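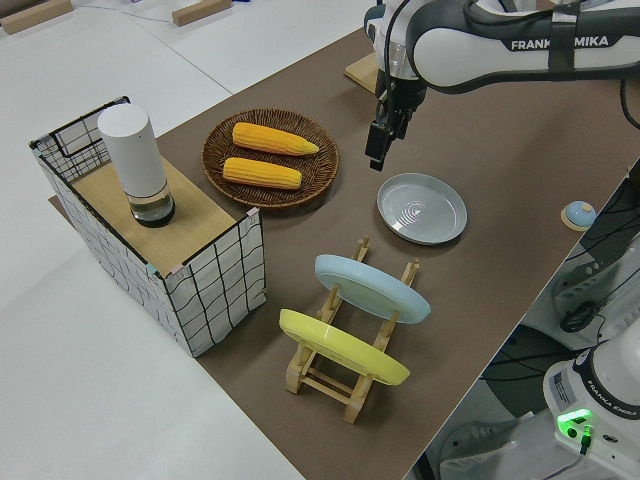 Gripper closes off-center after finger swap, is re-homing enough?

Posted by clodero_bench, Nov 13, 2019

We have two Franka Emika arms on one table, parallel grippers, black fingers. I changed the fingers on one arm and now it lands to one side when it goes for a plate in the dish rack. The other arm is fine. The vendor's guy told me to "just re-home it" and I don't buy it. Homing finds the stroke. How would it fix a sideways offset? The log has 754 picks since the swap and the misses all lean the same way.

Nilosach

You're right to doubt it. Home it anyway, with nothing between the fingers, then stop expecting much. Take both fingers off, wipe the seats, put them back and tighten the screws a little at a time, alternating. A crumb of dried threadlocker under one finger is plenty. Then touch the tips to a fixed point on the table and compare with what the controller thinks. If the gap stays the same at three different wrist angles, the error is in the table or camera calibration and the fingers are fine. If it turns with the wrist, go back to the fingers or the tool offset.

Also look at the cables strapped along the upper arm. I wouldn't blame them first, but a tight strap can tug at full reach.

primico22

just slow it down, ours was at 900 and we went to 200 and it was fine

clodero_bench

900 what? And slow misses are still misses. Reseating the fingers tonight, will post the three-angle numbers.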